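Wer Mitra Rashti in ihrer Werkstatt in Tisten besucht, bekommt als Erstes ein Stück Stoff in die Hand gedrückt. »Ohne Unterlage fange ich gar nicht an«, sagt sie und strahlt. Seit acht Jahren restauriert sie kleine Metallarbeiten, und über das Sortieren von feinem Werkzeug kann sie eine Stunde lang reden – zum Glück tut sie es auch!

»Alles Spitze liegt quer und einzeln, nie übereinander. Ich will danach greifen können, ohne hinzusehen.« Die Edelstahlschale stellt sie direkt dahinter, möglichst nah. »Lange Wege sind der Tod jeder Ordnung.«

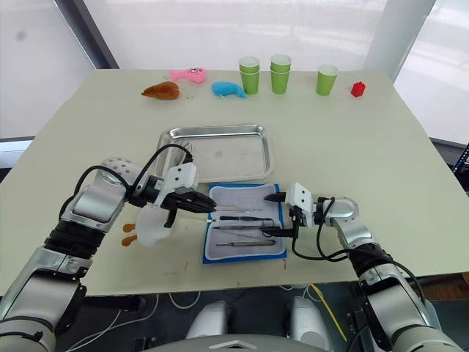 *Vier schmale Instrumente auf der blau eingefassten Unterlage, dahinter die leere Edelstahlschale.*

Gelernt hat sie das bei Oi-ling Su in Clelberg. »Sie hat mir am ersten Tag zwei Sonden hingelegt und gefragt, welche ich lieber mag. Ich fand sie völlig gleich. Heute würde ich die eine nie mehr hergeben!« Besonders gern mag sie helle Tische. »Auf Cremeweiß sieht man jede dünne Spitze sofort, auf dunklem Holz suche ich mich dumm.«

Und nach der Arbeit? Da kommt alles in die Schale und wandert gesammelt zum Spülbecken. Das Tuch wird ausgeschüttelt und glatt gestrichen – bei ihr dauert das ungefähr zwei Minuten. »Das ist für mich der schönste Moment am Abend«, sagt Rashti und legt die Pinzette schon wieder gerade.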